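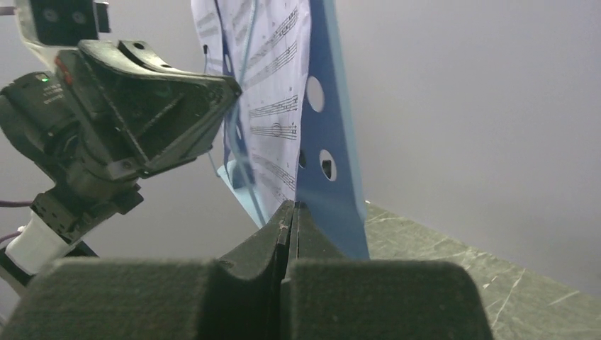

The folding music stand has two states, collapsed and about to be. Karla Xolalpa, who teaches piano to beginners of all ages, owns 11 and trusts two. The blue ones hold up best, she says, mostly because people notice them before kicking them.
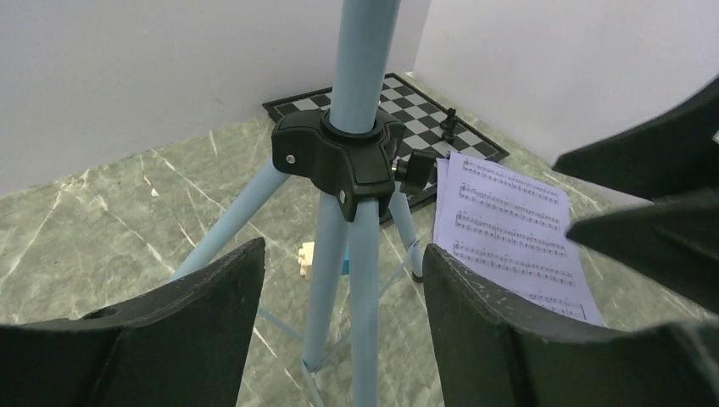
Her advice is to spread the legs wide, tighten the knob and only then bring out the music. Her students prefer to do it the other way around -- usually at speed. 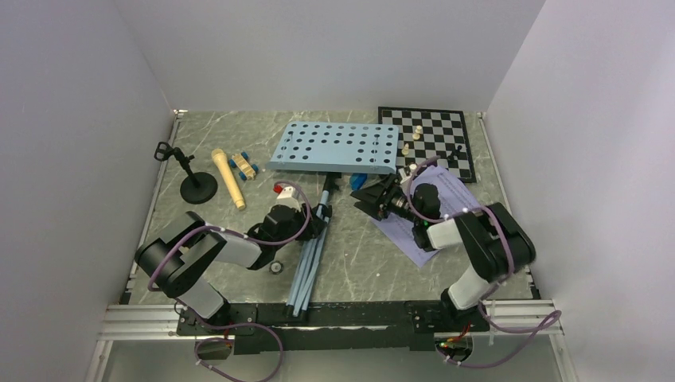
Packing up takes longer than the lesson. Xolalpa has stopped checking the time and started bringing sandwiches.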